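Kulness Paving Captions
Data card, release 8

Summary

Kulness is a set of short text captions for outdoor paving work: stamped concrete patios, brick walks, flagstone landings, pool surrounds and the steps that join them. It was built to help search tools tell one surface pattern from another. The captions are in English and were written by hand from contractor job sheets.

Contents

captions.tsv -- one caption per line, 755 lines
patterns.tsv -- the list of pattern names with accepted spellings
splits/ -- line numbers for train, dev and test
CHANGES -- release notes
LICENSE -- terms of use

Fields in captions.tsv

id: integer, never reused after a line is removed
surface: concrete, brick, stone, gravel or mixed
pattern: a name from patterns.tsv, or blank
color: free text, lower case
feature: steps, wall, fire pit, border, drain or blank
caption: the text itself, up to 22 words

A blank pattern means the job sheet gave none. It does not mean the surface is plain. Plain broom-finish concrete has its own entry, "broom".

Source

Job sheets came from Gerklow, a patio and walkway contractor, and cover residential work only. Customer names, street names and prices were removed before any caption was written. Máté Szilágyi wrote the first drafts. Thư La checked them against the sheets and built the pattern list.

Pattern names

Trade names for the same stamp vary a good deal. "Ashlar", "ashlar cut" and "ashlar stone" are all stored as ashlar. "Random stone" and "fieldstone" are kept apart; the sheets treat them as separate mats with different joint depths. Herringbone is used for brick and for stamped concrete, so filter on surface as well as pattern if you need only one of them.

Color was left as written. "Sandstone" may be a color or a material, and the sheets do not always say which. Those lines have surface set to mixed and should be read by a person before use.

Splits

The splits are made by job, so that two captions from one patio never land on both sides. Earlier releases split by line and leaked. Scores from those releases should not be compared with scores from this one.

Loading

The files are UTF-8 with tab separators and no quoting. Some captions contain inch marks. Turn quote handling off in your reader, or lines will be joined without warning. The Sipos loader does this by default -- older copies of it do not, so check the line total after loading.

Known problems

1. Steps are under-reported. Sheets with a separate line for masonry often leave the steps off the main page, and the feature field stays blank.

2. Retaining walls and seat walls share the value "wall". The caption usually tells them apart.

3. In 10 captions the border color is given but the field color is not. These are marked in CHANGES.
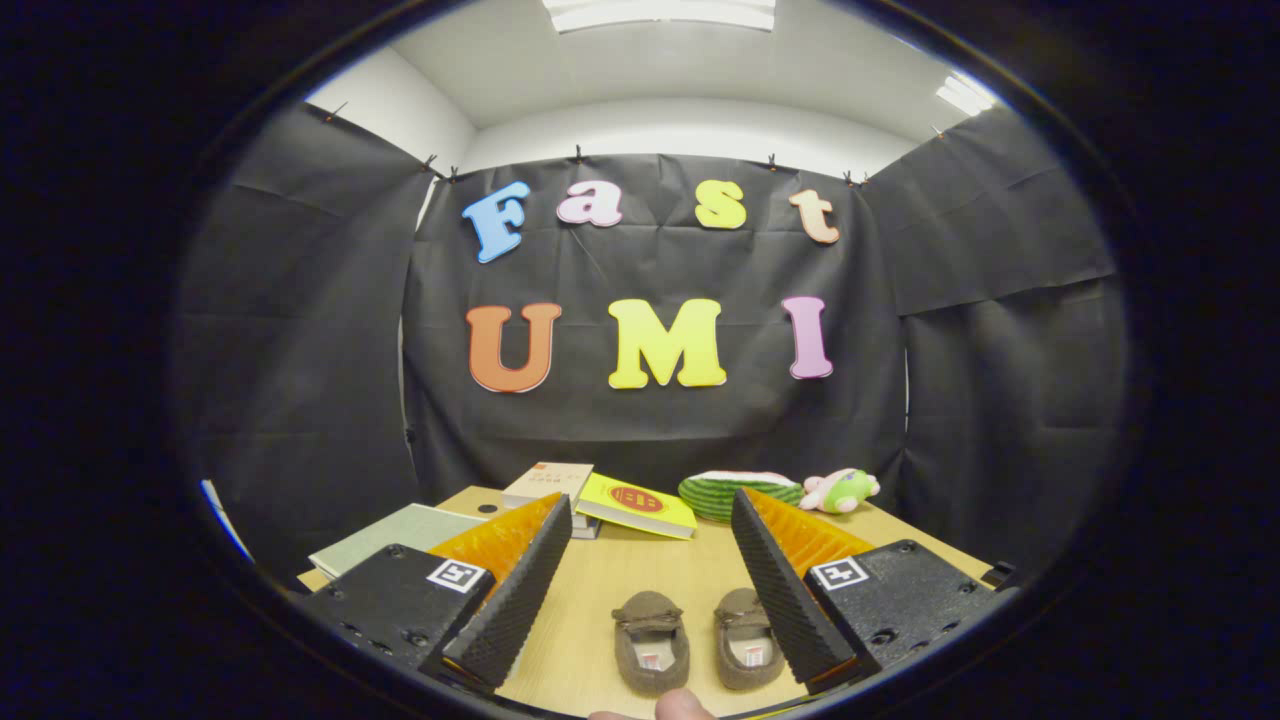

4. Drain is used for both channel drains and dry wells.

Planned changes

The February release will split "wall" into two values and add a joint width field where the sheet gives one. Pattern spellings from the Jaltinura price list will be merged into patterns.tsv at the same time. Ids will not change.

Corrections

Send the id, the current text and the proposed text, one correction per message. Corrections are merged on Wednesday. Changes to pattern names need a copy of the mat label or the supplier's sheet.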